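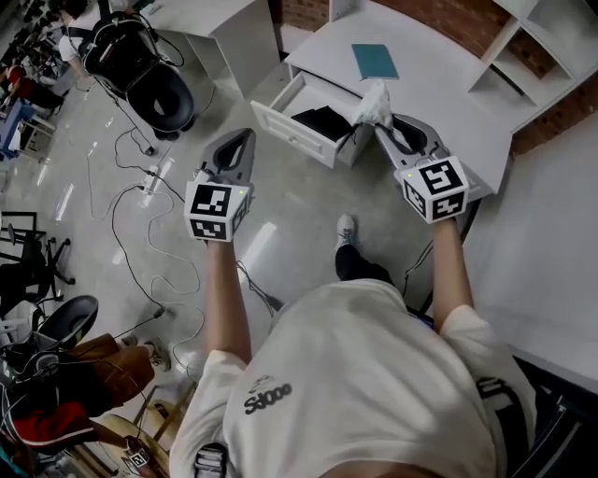 The **Prakthorpe Open Day** is a yearly visitors' day held each October at the Gredik workshop in Prakthorpe, a small robotics outfit on the second floor of the old Greenwood building. It is best known for its hands-on demonstration, in which people carry a gripper in each fist and go through everyday chores at ordinary furniture, so that the movements can later be used to teach robot arms. The day is free, it is friendly, and by most accounts it runs well past its closing time.

## Background

Gredik moved to Prakthorpe from neighboring Arcombe, where it had worked out of a single room above a hardware store and had very little space for guests. The first open day was a modest affair, really just an afternoon with the door propped open and a plate of cookies, and 11 people signed the book. Word got around (the workshop shares a parking lot with the town library, which surely helped), and the most recent edition drew 233 visitors, a good many of them families who had come for story hour and wandered over afterward.

## The demonstration

The main room is set up with desks, drawers, shelves and cabinets of the sort found in any home or office. A member of the team puts on a backpack, takes up the two hand-held grippers and gets to work: opening a drawer, moving a cloth, putting small things away and taking them out again. Each gripper carries a white cube printed with black square patterns, and cameras follow these patterns to work out where the tool is and which way it is turned.

Visitors are often surprised by how slow and patient the work is. A single chore may be repeated dozens of times with the objects shifted a little between tries, and the team is happy to explain why as they go along. Soft things such as cloth and bags get the most questions, as they never lie the same way twice and are still a real headache for robot arms. During the last open day season the workshop logged 2,570 of these short recordings, of which 162 were made by visitors themselves.

## Taking part

Guests aged 12 and up may try the grippers after a short practice session at a side table. The grippers close with a squeeze of the hand, and most people get the feel of them within a few minutes, although drawers with small knobs remain a well-known source of groans and laughter. Younger children have their own corner with paper patterns to color in, and these tend to end up taped along the stairwell for the rest of the winter.

## Getting there

The Greenwood building is a short walk from the Prakthorpe bus stop, and the bus from Arcombe runs every half hour until early evening. Doors open at 10 a.m. The elevator is at the rear entrance, next to the bicycle racks.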